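Ticket 2000 - Kitchen circuit trips when fridge and microwave run together
Opened by: Shahla Kiani, Jaltville
Handled by: Géza Hegyi
Opened: 16/09/2024
Status: Resolved

Shahla Kiani wrote:
Hi all! The breaker for the kitchen wall keeps going. It happens when somebody uses the microwave, usually a few seconds in, and it takes the fridge down with it. I've reset it twice today. The microwave works fine on its own if I unplug the fridge first. Oven and lights are on other breakers and never blink. I love a good mystery but I'd also love to keep my yogurt.

Géza Hegyi wrote:
Great report, thank you! Unplugging the fridge was a really useful test. Could you tell me what is printed on the breaker, and whether anything else is on that circuit? Look behind the toaster and under the sink too - people forget the hot water tap.

Shahla Kiani wrote:
The breaker says 15. And you were right about under the sink! There's a little water heater plugged in down there. I had no idea.

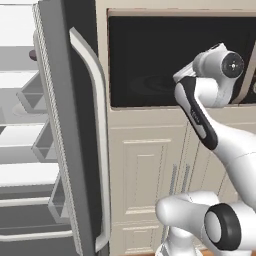
Géza Hegyi wrote:
Love it, we're getting somewhere. A 15 amp breaker won't carry a microwave and a heater for long, and when the fridge compressor kicks in on top of that, it goes. Please switch the heater off at its own switch, plug the fridge back in and run the microwave for 2 minutes with a mug of water inside. Leave the breaker alone if it feels hot or smells odd, and call me.

Shahla Kiani wrote:
Ran it three times. No trip! Breaker feels normal, no smell.

Zakhar Vakulenko wrote:
Jumping in from the electrical side. I checked the panel drawing and slot 9 is a spare, so the microwave can have its own line. I can come by with Ruoxi Mao and pull the cable. Power to the kitchen will be off while we work, so keep the fridge shut.

Zakhar Vakulenko wrote:
New line is in and labeled. Ran heater, fridge and microwave all at once for 15 minutes and everything held. Really clean job, the old conduit had plenty of room!

Shahla Kiani wrote:
Works beautifully, soup for lunch. Thank you both - please close.

Géza Hegyi wrote:
Closing. Panel drawing updated, copy sent to Shahla.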